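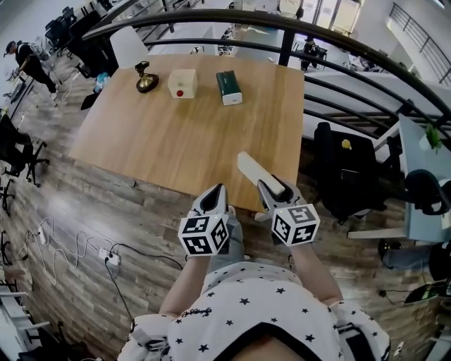
## Oiling an oak table without ruining your June

Light oak shows everything: tea rings, biro, the ghost of a hot casserole. Ours is a second-hand Griltutberg, bought in Ostgate for 70 pounds, and it has now been oiled three times, twice properly.

You'll need:

- sandpaper, 100 grit and something finer
- a tin of hard wax oil (I use Katura, out of habit)
- lint-free cloths, meaning old T-shirts you've stopped defending

### 1. Clear it

Everything comes off, including the pile of post that has been there so long it counts as furniture.

### 2. Sand with the grain

Start with the 100 and go lightly. Stop when the rings have gone or your enthusiasm has. Finish with the finer paper, then hoover and wipe down with a barely damp cloth.

### 3. Oil thinly

Thinner than that. Wipe it on, leave it for as long as the tin says, and wipe off whatever hasn't soaked in. A thick coat stays tacky and collects crumbs for weeks.

### 4. Lay the cloths out flat

Dry them outdoors, opened out. Oily rags in a heap can catch fire by themselves, a poor return on an afternoon's work.

### 5. Second coat

Next day, same again. Then keep dinner off it until the oil has hardened.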